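About Skirow

Skirow is a small software company. We write the code that sits between a robot arm and the job somebody wants done with it: the part that looks at the table, decides what is on it, plans a way in and a way out, and keeps the motion smooth when the plan has to change halfway. We love this stuff, and most of this page is going to be about the work, so feel free to skip to the bottom if you only want to know how to reach us.

How we got going

Declan Horgan and Vendula Vaněk shared a desk at a packaging firm, where they kept rewriting the same motion planner for every new cell. One April they took the planner home (with permission!), cleaned it up, and gave it a proper name, Pusten. It was one program with one user and a very long settings file. The settings file is a lot shorter these days, and Pusten now handles path planning, grasp approach and collision checks for every project we take on.

Liam Ó Gríofa joined next and built Kinsella, our perception package. Kinsella takes camera views and turns them into a list of objects with positions the planner can use. Crates are its favorite subject, or at least Liam's. An open lattice wall is a lovely hard problem: you can see straight through it, a depth reading can land on the wall or on whatever is behind it, and the planner still has to treat the whole thing as solid. We have spent entire weeks on mesh, and we would happily spend more.

What we do all day

A lot of our day is spent in simulation. Every change to Pusten or Kinsella runs through 1000 simulated table setups overnight, and by morning there's a report with the misses sorted to the top. Somebody reads it over coffee, picks the strangest one and opens it up to see what the arm was looking at. Bowls, crates, boards, long thin things lying at an angle, all of it goes into the mix, and we move the viewpoint as well, so that the software gets to work with a wide view of the table and a close one straight down.

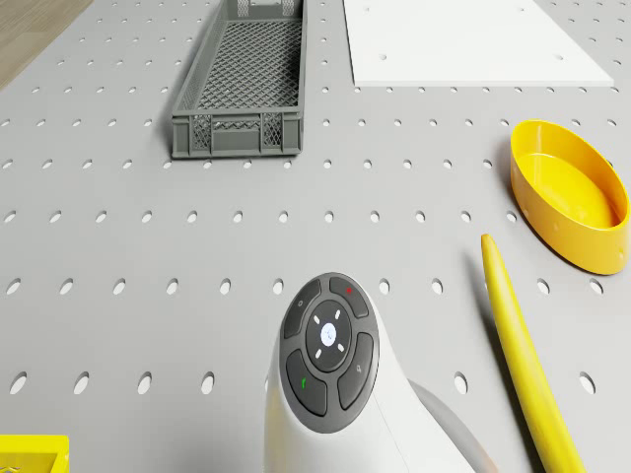
Simulated views of the gray lattice crate, first with the table around it and then from directly overhead.

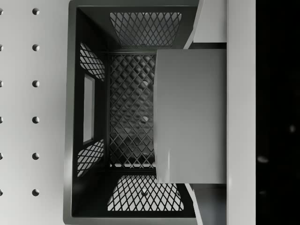 Teresa Scanlon looks after the control side, and she is the reason our arms don't jerk. Her code takes a planned path and works out how fast each joint can go along it, then checks again on every cycle in case the plan has been swapped out underneath. She also wrote the replay tool, which lets you drag a slider back and forth through a run and watch the commands, the joint positions and the planner's guesses together. It began as something she needed for one afternoon. Now everyone has it open, and customers ask for it by name (the name is just "replay", we never came up with a better one).

Beathag Purves runs tooling and releases. If you install our software and it works the first time, thank Beathag. She keeps 600 regression tests going, she writes the release notes in sentences a person can read, and she has strong feelings about error messages. An error from our planner should tell you which object it was worried about and how close the arm would have come. "Planning failed" with a number after it got banned a long time ago.

Who we work with

Mostly small teams who have an arm and a task but don't want to write a planner from scratch. Fimuson, our longest running customer, sorts returned parts into crates, and their engineers have sent us so many good bug reports that we added a thank-you page for them in the manual. We also help university labs get set up, and we answer their questions the same way we answer everyone else's.

We are happy to say no to things. If a conveyor and a fixed stop would do your job, we'll tell you so on the first call, and we'll probably enjoy talking about the conveyor too.

Come and see it

Our next open evening is 13th May. There is room for 32 people, we'll have Pusten and Kinsella running on the big screen, and you can bring your own crate model if you have one. Teresa will be showing the new version of replay, and Liam will talk about mesh for as long as you let him.

If you'd like to work with us, or you have a planning problem that has been bugging you, write to us through the contact form. Declan reads those messages first and passes them to whoever will have the most fun with the answer.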